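Nikance Gripper Stall Notice: Frequently Asked Questions

This page is for the users of the Nikance two-finger gripper who received our notice in November about the stall fault. We collected the questions that came most often to the support desk at Teria and we answer them in one place. If your question is missing, please write to us with the serial number of the controller, which is printed inside the cabinet door.

What is the fault?

In some cases the gripper stops its closing movement before the fingers meet, and the controller still reports "closed". The arm then continues with the next step of the program as if everything is in order. No alarm is shown. The opposite case, where the gripper is closed and the controller reports "open", we did not find in any log so far.

How was it found?

We found it ourselves at Teria, during a long test with a table task. The task is simple: take the fruit from the plate, put it on the cloth, put it back. The program had run without trouble for several days. One morning the arm took the fruit, lifted it, and lost it on the way down. The log said that the grip was closed with full force. When we compared the motor current with the finger position, the two values did not agree. 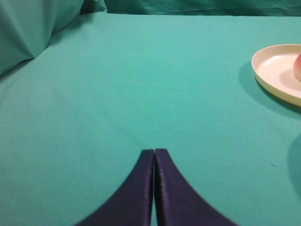
The difference was small. The position value was 2 mm lower than the true opening, and our software accepts this as closed. With a hard object you may never notice it. With a round or soft object the grip is weaker than the program expects, and the object can slip when the arm accelerates.

What is the cause?

The position of the fingers is calculated from a counter in the drive. When the gripper receives a close command and a stop command within a very short time, the counter can lose steps. After this, the value is wrong until the next homing. The older firmware makes a homing only at power-up. So a machine that stays on for a long time can carry the wrong value for a long time.

We first suspected the finger covers, and we changed them two times. This did not help. We want to say it clearly because a few customers ordered new covers after reading our first message, which mentioned them. The covers are not part of the problem. If you ordered them for this reason and the package is not opened, we take them back.

Which units are affected?

All Nikance grippers with controller firmware from before the November release. The finger type does not matter. Grippers which are driven through the Kunomach adapter board are affected in the same way, but the log entry has a different name there ("axis 2 offset" in place of "grip offset").

Is it dangerous for people?

The fault itself does not create more force than normal. The risk is a dropped object, and also a person who trusts the status and puts a hand near the fingers. Please treat the gripper as able to move at any time while the drive has power, also if the screen says that it is closed and idle. For work with your hands near the fingers, press the stop button and switch off the drive. The pause function in the program is not enough for this.

If your process moves glass, sharp parts or hot liquids, please stop using the gripper until the update is installed.

How can I check my own gripper?

You need no special tools. Remove the objects from the reach of the fingers first, then do the following in manual mode.

1. Move the arm to a free position over the table, with the fingers well away from the surface.
2. Set the speed to 10 percent.
3. Open the gripper completely, then close it.
4. Look at the fingers from the front and read the position on the screen.
5. Send the close and open commands 40 times with the test script. It is in the folder "service" on the controller.
6. Close the gripper again and compare with the first value.

If the second value is different from the first one, or if the screen says zero and you see an opening between the fingers which was not there before, the counter has lost steps. Run the homing and install the update.

A camera on the wrist is useful for step 4, if you have one. Save one picture before the script and one after it, with the arm in the same position. It is easier to compare two pictures than to remember.
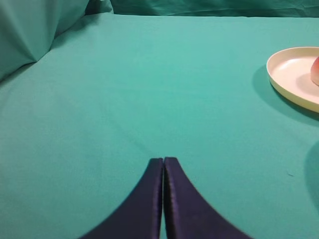

Please do not use the force value for this check. It is calculated from the same counter, so it can look correct when it is not.

My fingers never touch completely, even after homing. Is this the fault?

Not necessarily. The end position can be set in the configuration, and many users leave a small opening on purpose to protect the covers. Look at the parameter "close limit". If it is larger than zero, an opening is normal. What matters is that the opening stays the same from one cycle to the next.

What does the update change?

The firmware makes a homing after every 2000 cycles, and also after each stop command that comes during a movement. It also compares motor current with position, and it gives an alarm when they do not fit together. You will notice that the gripper sometimes makes an extra opening and closing movement. Please keep enough free space for this. If your program holds an object at that time, the homing waits until the object is released.

How do I install it?

Download the file from the support area and copy it to an empty USB stick. Switch off the drive, leave the controller on, and choose "Update" in the service menu. Do not switch off the controller until it shows the version number. Your programs and taught positions stay in memory, but we recommend to make a backup before.

I bought my gripper from Smits. Who helps me?

Smits has the same firmware file and can install it for you at their workshop. You can also do it yourself, and the warranty is not affected. If you send the unit in, please include the power supply and the short cable between the gripper and the controller. Without the cable the check cannot be done.

I do not have time for the update now. Can I continue?

For light objects which do not break, yes, with care. Run the homing at the start of each shift and again after every use of the stop button. Lower the acceleration of the arm while it carries something. We ask you to see this as a solution for a short period only.

Do I have to report a dropped object?

We would be glad if you do, also when nothing was broken. Send us the log file from the same day and a short text about what the gripper was holding. Export the log before you restart the controller, please, as a restart deletes the motor current data.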